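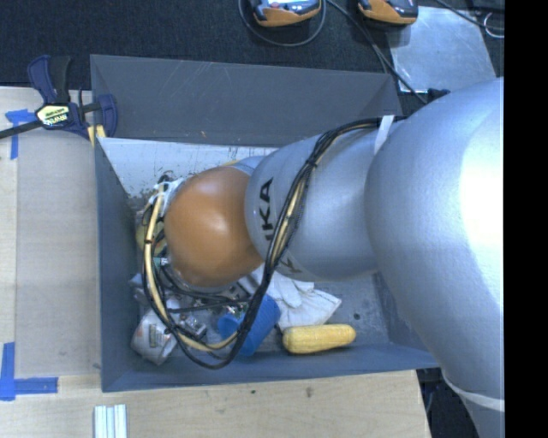 Progress report: Learning to pick from mixed bins
Prepared for the Stisutance fund, May 16, 2021
Project lead: Tamsin Blackwood

Where we are

We're happy to report that the first round of data collection is finished, and the early results are better than we had hoped for when we wrote the proposal! The arm has now made 3000 grasp attempts on its own in the bin, and we kept every one of them, good and bad. The misses are turning out to be as useful to the model as the hits.

You may remember the question we set out with: can an arm learn to pick things it has never met, using only its own tries as teaching material? Nobody labels the objects for it. After each try the system checks whether something was lifted, and that yes or no goes into the next round of training.

What goes into the bin

Ashraf Morsy chose the objects, and he went for as much variety as he could. A single load can have a yellow ear of corn, a blue plastic cup, a white glove or cloth and some crumpled packaging all in together. Hard things roll, soft things fold, and shiny wrapping confuses the depth reading. Earlier loads were mostly boxes, and the model got good at boxes and not much else.

Results so far

On objects held back from training, the model (we call it Gedemen around the lab) now lifts something on 78 percent of tries. Soft items improved the most, and we think that comes from a change Esperanza Fitzsimmons made to how the model scores a grasp. It used to pick one best point. Now it scores a whole patch, so a fold of cloth a little to the left still counts as a good place to close on. It's a small change in the code and it made a huge difference.

Of the full set, 1974 attempts were made with the new scoring and the rest with the old one. Jalen Haddad is rerunning the comparison with matched loads so that we can be sure the gain isn't just down to easier bins. Please treat the number above as early until he's done.

What still gives us trouble

Clear plastic is the big one. The model often reads straight through it and aims too low. Items pressed into a corner are also hard, and for those we'd like to try a short push first and then a grasp. Amos Sorensen has a first version of the push running in simulation and it looks great there, so we can't wait to try it on the arm.

Next steps

Finish the matched comparison.
Test the push on the real bin.
Collect 6 more loads heavy on clear and shiny packaging.
Write up the patch scoring for the Cedirer workshop.

Spending is on plan and we aren't asking for any changes to the budget. We'd love to have you visit and watch a run.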